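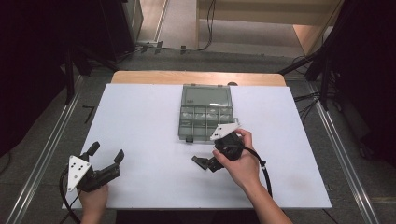 One reader reckons the new Plastis fee is a tax on people who put the card in a drawer and forget it, and that the bank is counting on exactly that. I've had a fair few messages along those lines since the letters started landing in Gindport, so I thought I'd better sit down with the new terms and a cuppa and work out what's changing.

Plastis card to charge $43 a year from February

Posted 12/17/25

The short version is that Ogilvie Mutual is bringing in a $43 annual fee on its Plastis rewards card. It has been free since it launched, and for a lot of us that was the whole attraction. The fee goes on in February, and it'll show up on your first statement after the change whether you've used the card that month or not.

You can get out of it, though! If you make 4 purchases in every statement month, the fee gets credited back at the end of your card year. They can be any size (I checked, there's no minimum spend listed, so a coffee counts), but they do have to be proper purchases. Cash advances don't count, balance transfers don't count, and neither do BPAY bills, which I think is going to catch people. My rates, my rego and my power all go out by BPAY, and on a quiet month that's most of what my Plastis does.

The other thing to watch is that it's purchases that have gone through, as in posted to the account. If you buy something the night before your statement closes and it's still sitting there as pending, it lands in the next month. I'd get them done in the first week and stop thinking about it.

Miss a month and you don't get part of the fee back, you get none of it. I rang to ask whether there was any wiggle room if you're overseas or in hospital and the person I spoke to was lovely about it, but said it was all done by the system and I'd have to put any complaint in writing.

What about the points?

This is where I got a bit cranky. At the moment you can swap your Plastis points for a statement credit at any time, in any amount, and I've been known to cash mine in for the price of a sandwich. From February you'll need at least 2535 points in the account before the cash-back option even opens up. It's such a weird number that I assumed it was a typo, but it's in the letter and it's on the website too, so there you go.

If you've got fewer points than that, you can still spend them on gift cards through the rewards shop. I had a squiz and the range is okay if you want petrol or groceries, pretty thin otherwise. Or you can leave them sitting there and keep building, as long as you keep an eye on the expiry. Points you've already earned keep whatever expiry date they've got now. Points you earn after the change will last 2 years from the day they hit your account.

So if you've got a small balance and you'd like it as cash, do it before the end of January. It took me less time than finding my password. Log in, go to Rewards, pick Statement Credit, and make sure you get the confirmation email before you close anything.

Moving your money to Nanell

The reason this has stirred everybody up is that Nanell has been advertising hard around town at the same time. It's the app-only mob with the orange posters down at the Gindport ferry terminal, and their everyday card doesn't have an annual fee. It doesn't have points either. What you get is a small amount of cash back on groceries, paid into a savings pot you have to open with them, and you can't turn that bit off and have it sent somewhere else.

I've had a Nanell account sitting next to my Ogilvie one for a while now and I do like it. The app is quick, the spending categories are mostly right (it did think the vet was a restaurant), and the savings pots are great for things like Christmas and car servicing. But there's no branch, and if you pay in cash or cheques you're out of luck. My neighbours on both sides still bank the takings from their market stall over the counter at Ogilvie, and no app is going to sort that out for them.

It's also a debit card, so you'll be spending your own money. That suits me fine. If you use the interest-free days on your Plastis to get from one payday to the next, moving over will leave you short in the first month unless you've put something aside, so have a look at your calendar before you jump.

If you're going to close your Plastis

A few things from the fine print, and from the time I closed a different card and made a mess of it:

Cash in or spend your points first. They disappear on the day the account closes and Ogilvie won't put them back.

Go through your last few statements and find every subscription that comes off the card. Streaming, insurance, the kids' swimming, that magazine you meant to cancel. Move them across before you ring up.

Pay it to zero, wait for the next statement, and pay whatever bit of leftover interest turns up on that. Then close it.

Ask for the closure in writing. You can do it by secure message in the app, and that way you've got a record.

And if you're staying put, have a go at asking for the fee to be waived. I did, and got told no, but another reader got a yes for the first year after pointing out that she has her home loan there as well. Worth a phone call if you've got a few products with them.

As for me, I'm keeping mine for now and putting my weekly fruit and veg shop on it, which gets me to the magic number without spending a cent more than I would have anyway. I've set a reminder on my phone for the first of each month. If I slip up and cop the $43, I'll be moving the lot to Nanell and you'll hear me grumbling about it on here.

Ogilvie says letters are still going out, so if yours hasn't come, check that they've got your right address. Mine went to the old flat.

General information only. I don't know your circumstances, so please read the terms yourself before you close or open anything.

Money > Cards and Banking > Gindport News

43 shares | 4 comments

Contact us | Copyright 2025 | Back to top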